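ヘンディクス社の見学会に行ってきた　規則は分厚いが、誰が守らせるのか

ヘンディクス(Hendix)の「安全運用の現場公開」に参加した。案内状には「業界の手本となる運用基準」とあった。手本を自称する会社の手本を見るのは三度目になる。前の二回は立派なファイルを見せられて終わったので、今回も期待はせずに出かけた。

受付で渡されたのは来訪者カードと、ホチキス留めの資料が49ページ。表紙に「2021年2月22日改訂」とある。前の版との差分を尋ねたところ、差分表は作っていないという返事だった。改訂日だけが新しい文書は珍しくないが、見学会の配布物でそれをやられると、最初の一枚から気持ちが引ける。

案内役はライル・ザモラ氏。運用基準の担当になって長いらしく、話はよどみない。同社の基準は2008年に作った社内規程が土台で、その後ブロミッツ(Bromitz)という検査会社の助言を受けて今の形になったそうだ。そのブロミッツに年間いくら払っているのか、助言した会社と点検する会社が同じでよいのか。二つ質問して、答えが返ってきたのは後のほうだけだった。「別の担当者が見ています」。同じ会社の別の担当者である。

午前は座学で、内容の大半は作業前点検の話だった。項目は90。電源、非常停止、ケーブルの取り回し、把持部の締結、周囲の片付け、と続く。どれも間違ってはいない。ただ、90項目を毎朝すべて確かめていると言われて、そのまま信じる人がどれだけいるだろう。記録用紙の写しを見せてもらうと、チェックの筆跡が上から下まで同じ勢いで流れていた。一枚を終えるのにかかる時間を聞くと、ザモラ氏は「慣れれば早いですよ」と言った。早いことが心配で聞いたのだが。

午後はシミュレーションによる事前検証の説明に移った。実機を動かす前に、部屋ごと計算機の中に作って動作を確かめるという。子ども向けの部屋を模した配置で、卓上の作業を二台の腕に割り当てる課題だった。白い大きな腕の指先は、橙色のトレーの右端のすぐ脇、天板からわずかに上の高さにある。こういう隙間の狭い姿勢こそ、基準に数字で書いてほしいところだ。

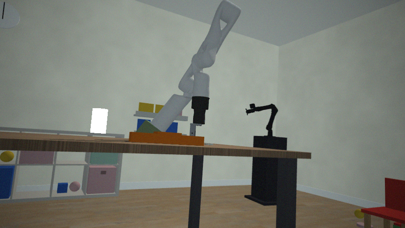
シミュレーションで干渉がなければ、実機の安全確認は省略できますか。

省略できません。シミュレーションで確かめられるのはモデルに入れた形状と動作の範囲までで、実機の据付誤差、ケーブルのたるみ、停止までの距離、人の立ち入りは現場で別に確認する必要があります。

資料の質疑欄にあるこの一組は、まともなことを書いている。問題は、現場での別の確認を誰がいつやるのかが、続くページのどこにも見当たらないことだ。責任者の欄は「適任者」となっていた。適任者の要件は別紙参照で、その別紙は配られていない。

もう一つ引っかかったのが、腕どうしの距離の扱いだ。机の右端の向こうには、黒い台座に載った小ぶりの黒い腕が据えられていて、その先端は白い腕のほうを向いている。複数台が同じ机の上で働くなら、どちらが優先して動き、どちらが待つのかを決めておくのは基本だろう。ところが資料では、一台ごとの速度と可動範囲には詳しいのに、二台の取り決めは「相互に配慮すること」の一行で済まされている。配慮という言葉は人間に使うものだと思っていた。

床の整頓についても聞いた。画面では椅子のそばの床に小さな黄色い球が置かれている。基準には「作業域周辺に不要物を置かない」とあるが、周辺がどこまでを指すのか寸法がない。ザモラ氏は「現場の判断です」と言う。現場の判断に任せるなら、判断した人の名前と理由を残す欄くらいはあってよい。用紙にあるのは丸をつける欄だけだった。

休憩中、同じ回に来ていたフェヴェン・メコネンさんと話した。オストロウスキ(Ostrowski)という中小の組立会社で設備を見ている方で、この基準をそのまま持ち帰れるかを調べに来たという。感想は私より穏やかだった。うちには文書すらないから、これでも参考になる、と。それはそうかもしれない。ただ、ひな型を丸写しした会社に、作った本人たちも埋めていない空欄まで引き継がれるのは困る。そう言うと、彼女は笑って、空欄には付箋を貼って帰りますと答えた。実際、帰りがけに見た彼女の資料はかなりの厚みになっていた。

公平のために、よかった点も書いておく。非常停止ボタンの押下試験は目の前でやってくれた。見学者に押させてくれたのもよい。ヒヤリハットの報告は累計840件を閲覧室で公開していて、件名だけでなく対策の未了分も消さずに残してあった。私が見た会社の中では、ここだけははっきり上だと思う。未了のまま古くなったものが目についたので、その理由も読みたかった。

最後の質疑で、基準に違反した作業を止めた実績はあるかと聞いた。あります、とのこと。では止めた人はその後どう評価されたか、と重ねると、人事のことは答えられないと言われた。規則が効いているかどうかは、私ならまずそこを見る。

次回の公開は9月、会場はクリルトウッド(Cliltwood)の新棟になるそうだ。差分表と例の別紙を事前に送ってほしいと頼んで、名刺の裏に書いて渡してきた。届いたら追記する。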